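The Succession at Lorncombe

The Premier of Lorncombe died in May, in the tenth year of the emergency. Under Article 14, power passed to whoever held the seal. The seal was kept at Skaltow, two valleys away, and the road was under snow.

The Secretariat recorded the death as a head cold and continued to issue decrees. Grain quotas were raised. A bridge was renamed. 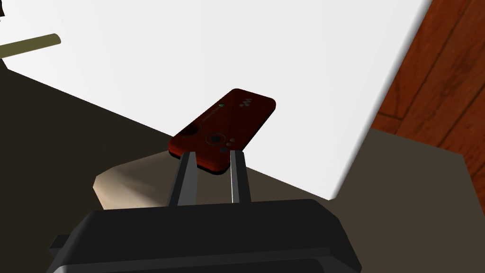 The Nendska Garrison

The garrison at Nendska had 1,000 men on paper and fed 10. Its commander received three telegrams before noon. The first told him to march. The second promoted him. The third, from the Hassanpour Ministry, asked for the return of a typewriter.

He answered the third. The typewriter was crated and a receipt drawn up in triplicate.
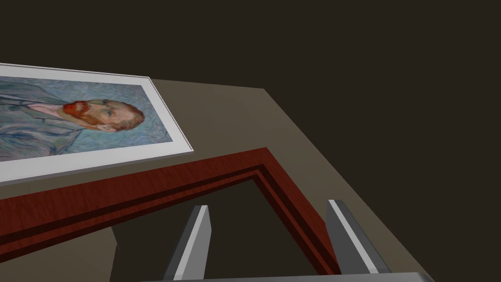 A framed print on the tabletop.

By evening the Secretariat had run out of decrees and began to reissue old ones. One of them abolished Article 14. It was stamped with the spare seal, entered in the register, and read aloud to the square at six.
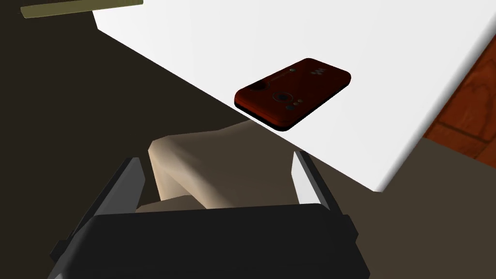

Dark red phone, back facing up.

The commander was informed by post. He filed the letter under Bridges.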